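Monday, June 2023

Slept badly and was at my desk before seven with the window open. The neighbor's sprinkler was already running. I had meant to get to the grocery order and the car insurance, and instead I spent the first hour of the day thinking about pens.

The question I keep writing about in here is whether a machine can do an ordinary chore yet. Putting markers away is as ordinary as it gets. I have a drawer of them at home that has not been sorted since we moved to Flotville, so I have an interest.
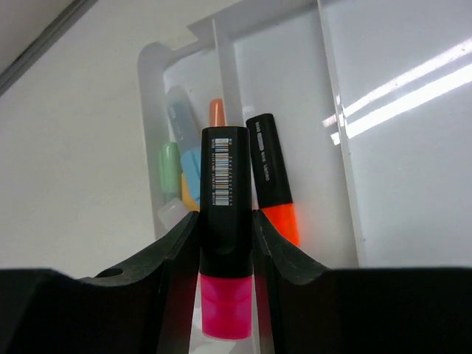
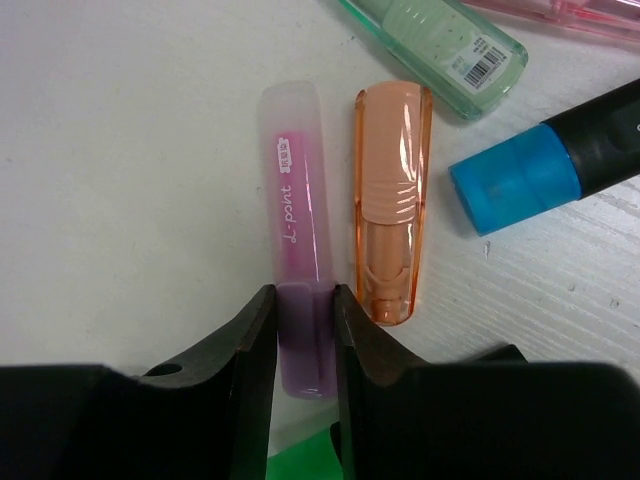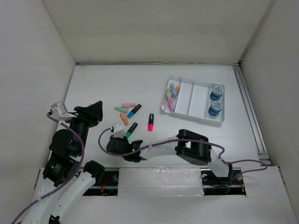
Markers and black grippers in all three.

Would I pay for a machine that tidies a desk today?

I would not, at any price I have heard so far. It would have to do the whole desk without me standing next to it, and I have not yet seen one that could be left alone with a mess it had not met before. I would pay for one that did a single job in a single spot, if it did it every day and I could forget it was there. The dishwasher got into the house on those terms.

I wrote that down at breakfast and then argued with it most of the morning. The dishwasher is a fair comparison up to a point. It does not pick anything up. I carry the plates to it, I scrape them, I put the tall glasses where the arm won't knock them, and when it is done I carry everything back. The machine has the middle part of the chore and I have both ends. The washing machine is the same. All the machines I own are good at the middle.

What I want is something that does the ends. Picking things up off a surface and putting them where they go is most of housework if you add it up. Shoes, mail, cups, pens, the remote, the scissors that live in the kitchen and are never in the kitchen.

Pens are a good test for this, I think. They roll. They are smooth, and a cap can come off in your hand. Two of them lying side by side are harder to get hold of than one by itself, even for me. And a clear plastic one on a white desk is easy to miss -- I have swept more than one into the trash with the pencil shavings.

Worked from ten until lunch on the Clestholm report. It is the one about the packing line, and it is late. They have had a machine folding and taping cartons there for years and everyone is happy with it. It gets the same carton every time. The trouble starts one station over, where a person takes four different items out of a bin and puts them in the carton so they don't rattle. Clestholm has had two firms in to look at that station. Both went away and sent a quote for a different station.

I went through my notes from the visit again. The woman on that line packs without looking. She feels for the item, turns it in her hand on the way over and sets it down the right way around. I timed her and then felt rude and stopped. When I asked what the hard part was she said the tape gun.

So that is the shop floor. It is further along than the house, and the reason is plain enough. In a shop you can change the room to suit the machine. You can fix the bin to the table and paint the floor and tell people to stay behind the line. At home I am not going to do any of that. The cat would be over the line in a minute.

Lunch was the rest of the potato salad. Walked to the post office after. It was hot and I took the long way back on the shady side.

Breltham called at 2 about the floor cleaner. That is the little shop on the corner that fixes vacuums, and they have had ours for 11 days. It needs a new wheel and the part is coming from somewhere slow. I told them there was no hurry, and I meant it, and that bothered me a little after I hung up. We have been without it for 11 days and I have swept the kitchen with a broom and not minded. When it was running I spent nearly as long getting the chairs and cords out of its way. I suppose I will take it back when it's done. It did get under the bed, and I never do.

I also looked up the Nepia folding machine, the one that was going to be out last August. The page still says to leave your email. I left it the first time and I did not leave it again. In the clip they had up, the shirts go in one at a time, already unclipped and held by the shoulders. By the time I have a shirt held by the shoulders I can fold it myself.

I don't want to sound sour in my own diary. I do think it will come. I thought so more this year than last year, and last year more than the one before. What I have changed my mind about is the order. I used to think the house would get a walking, talking helper first and the small dull machines would follow from it. Now I think somebody will sell a box or an arm that clears one table, and people will complain about it and keep it. Then one that does the counter. It may be a long while before the same one does both.

If it is going to be the table first, then I would like these things from it, for the record. It should know when it has dropped something. It should leave alone what it doesn't recognize. It should be quiet enough to run during a phone call. And I would like to be able to put it in a closet when company comes.

Did my own drawer after supper to see how long it took. It took 10 minutes, and most of that was trying each pen on the back of an envelope to see if it was dead. Threw out a handful. I don't know how you would tell a machine which ones to keep. There is a green one that barely writes that I put back.

Car insurance tomorrow. Groceries too, we are out of milk and coffee filters.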